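Speaker notes: Collecting Demonstrations for Two-Arm Household Tasks
Pradura project, Barredo site
Prepared for the partner meeting, 2025-10-22

Slide 1. Title

Welcome the partners from Jaltitz and the members joining remotely. State that the talk covers collection only. Training results are presented in the afternoon session by the Jaltitz group, and questions on model design should be held for them.

Remind the audience that slides will be posted to the project share after the meeting. The task sheets are already there, in the folder marked Prerix.

Slide 2. Purpose of the collection

The Pradura project studies how a two-arm robot can learn ordinary kitchen handling from recorded examples. Each example is one complete attempt at one task, carried out by a trained operator who guides both arms. We record the joint positions, the gripper commands, the camera views and a written instruction.

Prerix is the name of the current collection. It contains 32 tasks. The earlier pilot is no longer being extended, and its recordings should not be mixed with the present set. The joint limits were changed between the two, and the gripper values are stored on a different scale.

Pause here. Several partners have asked for a merged release. The answer for the time being is no. A conversion script is under review at Barredo and will be announced when it is ready.

Slide 3. The workspace

Explain that the stations are built from ordinary household goods. Objects are bought in normal shops and are replaced with the same model when they wear out. Where the same model is no longer sold, the replacement is entered as a new object with its own number.

The table is kept busy on purpose. A task may involve only a mug and its stand, but the oven, the plates and the basket remain in place. A model trained on a bare table tends to fail once other items are present, and we would like the examples to contain the kind of crowding found in a real kitchen.
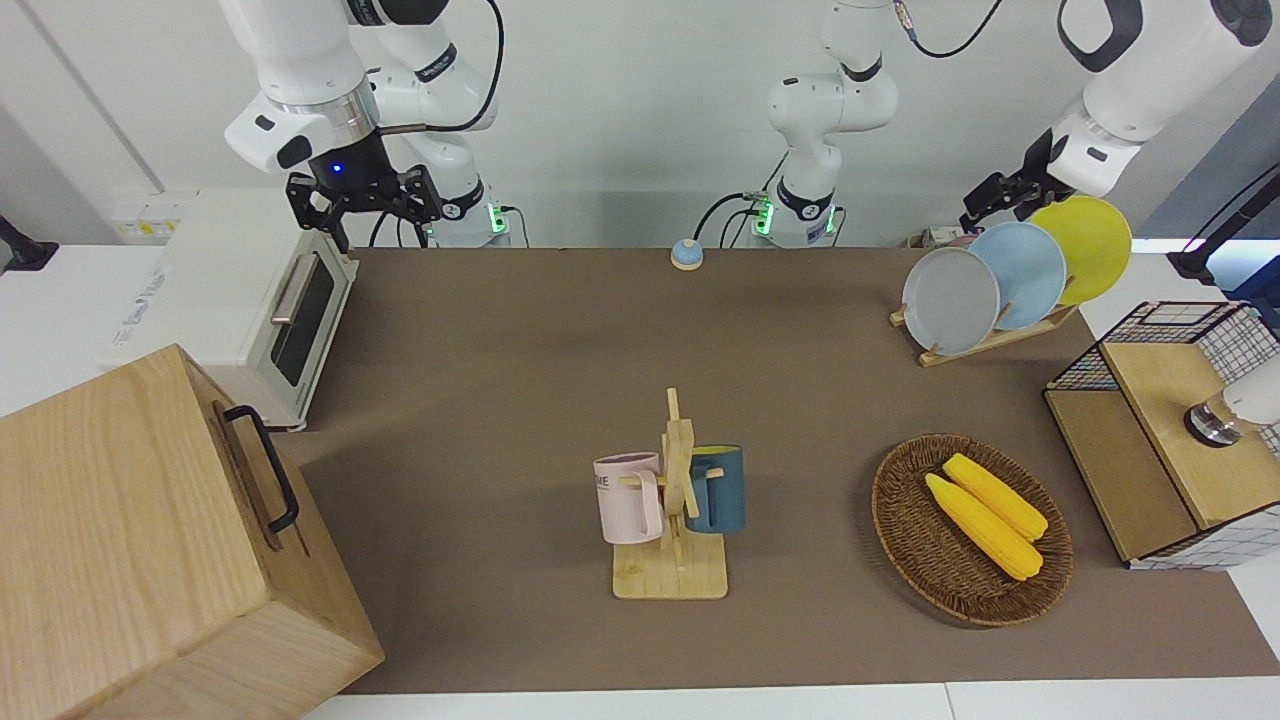
Object positions are changed between attempts according to a printed layout card. Large items, such as the toaster oven, keep their place for a full block of recordings and are turned or moved only when the block ends. Small items are moved every time. The operator does not choose the positions. In the pilot, operators were free to place objects as they wished, and they gradually settled on the places that were easiest to reach.

A note on left and right. All task sheets use the robot's own left and right. With a camera that faces the robot, its right arm appears on the left side of the view. New annotators make this mistake in their first week more often than any other, and the review tool now shows a reminder at the top of the page.

Slide 4. Task families

Present the families in the order in which operators learn them.

Hanging and removing. Mugs are taken from a peg on the mug tree and set down on the mat, or hung back up. The handle must pass over the peg without the base of the tree being dragged.

Racking. Plates are lifted from the rack and returned to a named slot. The instruction gives the plate by color.

Basket work. Food items are moved into or out of a woven basket. Corn is used in many of these tasks. Its long shape requires the gripper to line up with it before closing, and two ears lying side by side force the operator to separate them.

Doors and handles. The oven door is opened, an object is placed inside, and the door is closed. These are the longest attempts in the set and account for most of the discarded recordings.

Pressing. The call bell is pressed once with a closed gripper. The task is short, and it is given to new operators on their first day. It is also used as a quick check of arm alignment at the start of each shift.

If time is short, skip the pressing family and go directly to slide 5.

Slide 5. Operator procedure

Each operator works in blocks of 31 attempts and then rests. The length of the block was set after the pilot, when reviewers found that movements became slower and less even toward the end of long sessions.

Before each attempt the operator reads the instruction aloud, checks the layout card and returns both arms to the start position. Recording begins when both arms are still. It ends when the object has been released and both arms are again clear of it.

An attempt that goes wrong may be corrected once within the same recording. If a mug slips from its peg, for example, the operator may pick it up and try again. Corrected attempts are marked and kept. They show the learning system how to recover, and we have asked operators not to delete them.

An attempt with a second error is stopped and marked as failed. Failed attempts are stored separately and are available on request.

Slide 6. Use of both arms

Spend some time on this slide. It was the main subject of partner comments after the last meeting.

The operator is told which arm should begin the task. The other arm may assist if the sheet allows it. When it has no part in the task, it is held in its waiting position, clear of the objects. In the early recordings the idle arm drifted, and the trained models copied the drift. Operators are now asked to leave it still, and the recording software gives a warning tone if it moves beyond a set distance.

Passing an object from one arm to the other is permitted only in tasks written for that purpose. In all others it is treated as an error, even if the object reaches the right place.

Slide 7. Review and labels

Every recording is seen by 2 reviewers who work separately. Each marks the attempt as complete, corrected or failed, and confirms that the instruction matches what was done. Disagreements go to the site lead.

In the October review round, 81 recordings were returned for new labels. Most concerned color words. One reviewer had written gray where another had written blue, and a few mugs were called teal, green or dark blue depending on the person. A fixed list of color names has since been issued, with a printed swatch at each review desk.

Partners who write their own instructions for the set are asked to use the same list. Instructions that use other words can still be submitted as variants, in the second text field.

Slide 8. Known limits

State these plainly.

The camera positions are fixed for each station. The set contains little variation in viewpoint, and partners should not expect a trained model to accept a camera placed elsewhere.

Tall or near objects can hide part of the table. An arm may also leave the camera's view at its upper joints while the gripper is still visible. The joint record is complete in these cases and should be preferred over any estimate made from the video.

The lighting is indoor lighting only. Liquids, glassware and sharp tools are excluded from the collection under the site safety rules.

Slide 9. Requests to partners

Ask Jaltitz to confirm the storage format for corrected attempts before the next transfer. The present format marks the whole recording, and a marker at the time of the error would be more useful for training.

Ask all partners to send proposed tasks on the standard sheet, with the start layout, the end state and the leading arm filled in. Proposals without an end state cannot be scheduled, as reviewers have no basis for marking them.

Slide 10. Questions

Keep the workspace slide ready in case of questions on layout. Questions on access to the failed attempts should be sent in writing to the Barredo site office. The next transfer list will be circulated with the minutes.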